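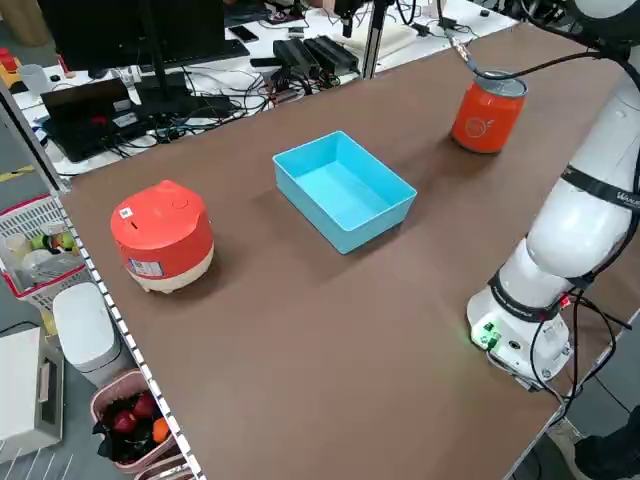 The case for one open bin

By Khalil Sfeir

I own too many containers and I suspect you do too. When we moved from the flat in Cuslow I put every empty tub, tin, jar and basket we had along the hallway wall, and they ran from the front door to the bathroom. Very few had anything in them. We had been storing storage.

I wrote a column after that move saying people should stop buying matching sets, and it drew more mail than anything else I've done for this page. Plenty of it was cross. One reader in Tannous told me she had spent $2,426 fitting out her pantry and did not regret a cent. Fair enough. It's her pantry. But I've had a year to think it over and my opinion has hardened, so I'll set it out properly.

A kitchen needs fewer kinds of container than the shops would like. My own list has two on it: a tin with a proper lid for anything that goes stale or draws moths, and an open plastic bin for everything else. The rest is decoration, and decoration is fine as long as you admit that's what you're paying for.

The open bin is the one people argue with me about, so I'll spend most of my time there.

A light blue plastic bin costs next to nothing. It isn't handsome. It will never be photographed for a magazine on a marble benchtop with a sprig of rosemary next to it. What it does is sit there with its mouth open, and that is the entire point of it. Anyone in the house can put a thing in it with one hand while holding the phone or a baby in the other. There's no catch, no clip and no stack to lift off first.

Compare that with the clear lidded boxes my sister-in-law swears by. To put away a packet of rice crackers at her place you pull out the box, set it on the bench, undo both sides, lift the lid, find somewhere for the lid, put the crackers in and do it all again backwards. Her kids leave the crackers on the bench. Mine would too. I would too.

People say an open bin looks messy. It looks messy when it's full of mess, and I count that in its favour. A box with a lid can hold three dead batteries, a birthday candle and a takeaway menu from a place that closed, and you'll go on believing it holds tea. An open bin tells on you every time you walk past.
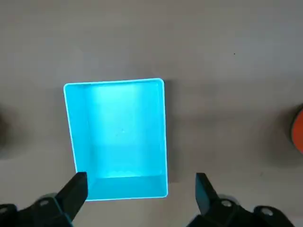
An empty open bin, seen from over the top.

I'd go further and say every kitchen should keep one bin with nothing in it. We do. It lives on the end of the table and its job is to be available. Groceries come in and the small things go straight into it. Somebody empties their pockets, into it. Before dinner it gets carried around, its contents are put back where they belong, and it returns to the end of the table with nothing in it. On a good day that takes less time than boiling the kettle. On a bad day it doesn't happen, and the bin is still better than having the same rubbish spread across the table.

The size matters more than the colour. If it's too big it turns into a second cupboard and you'll lose things in the bottom. If it's too small people pile things beside it and you've gained nothing. You want to be able to pick it up full without bracing yourself. Sloped sides are good because the bins nest if you have more than one, and a rolled rim is kinder on the fingers. I wouldn't pay extra for handles.

Now the tin. I've come around to the bright ones. For years I had brushed steel canisters from a firm called Tumel, all identical, and I opened the wrong one every single morning. Coffee, sugar, flour, coffee. They looked very smart. I gave them to the op shop in Fitevmont and bought odd tins in odd colours, and I haven't opened the wrong one since. My orange one is coffee. I don't need a label because there's only one orange tin on the shelf, and visitors learn it in a day.

Labels are a separate quarrel. I think most labels exist because somebody bought identical containers and then had to tell them apart. If you buy different containers to begin with, the problem goes away, and so does the little label machine and the drawer it lives in.
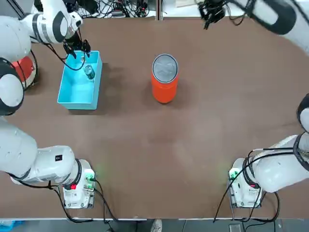 Should the tin go inside the bin?
Only if it's a small one you carry about, such as tea or spices for the table. Tall tins are easier to grab when they stand on their own, and a heavy one in a light bin will tip it when you pick it up from one end.

That question comes up a lot, usually from people with deep cupboards. I understand the appeal. You pull the bin out like a drawer and everything at the back comes with it. It works well for small jars and I do it with spices myself. I'd stop there. Once you start putting containers inside containers inside a cupboard, you've built three layers between yourself and the paprika.

I should be fair to the other side. If you live somewhere hot and humid, or you've had mice, you'll need more lids than I do. If you share a kitchen with people you didn't choose, a lid with a clip is a kind of fence and I won't argue you out of it. And some people simply like the look of a row of matching boxes and keep it up for years without effort. I've met two of them. They would be tidy with cardboard.

For everybody else, I'd ask what happens in your kitchen at six in the evening, when everyone's hungry and nobody is performing for guests. Whatever gets used at that hour is your system. Whatever doesn't get used is furniture.

Appliances count as well. A rice cooker or a toaster takes up as much bench as a family of canisters, and it's usually the canisters that lose when space gets tight. If the rice cooker comes out most nights, leave it out. Don't let a row of pretty tins push it into the cupboard above the fridge, where it'll stay until December, when somebody visits and asks if you have one.

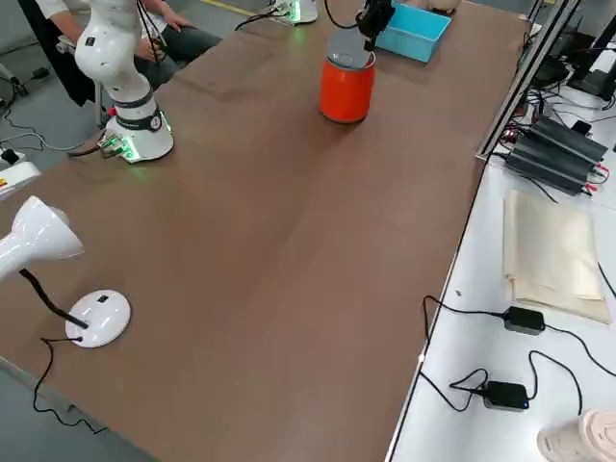

On lids, and where they end up

A lid is a second object. People forget this in the shop. You think you're buying one thing and you're buying two, and the second will spend part of its life somewhere other than on top of the first. On the bench, in the sink, sitting half on because somebody was in a hurry. I have done all of these this week.

So when I do buy something with a lid, I test the lid first. I want one that drops on with one hand and comes off the same way. Screw threads are for things that leak. Rubber seals are for things that go soft, and they need washing, and they go grey. A plain round lid on a round tin has no wrong way to face, and that one fact has saved me more irritation than any organiser I've paid for. Square tins pack better on a shelf, I'll give them that, but I've spent too many mornings turning a square lid by a quarter and trying again.

Keep the lids you use daily and be hard on the others. Biscuit tins that come into the house at Christmas can leave it in January. Ice cream tubs without lids can start seedlings. If a lid has been waiting three years for its tin to turn up, the tin is not coming.

The woman from Tannous wrote to me again last month, by the way. She still likes her pantry. She has also put a plastic bin on the end of her bench, a yellow one, and she wanted me to know it was her husband's idea.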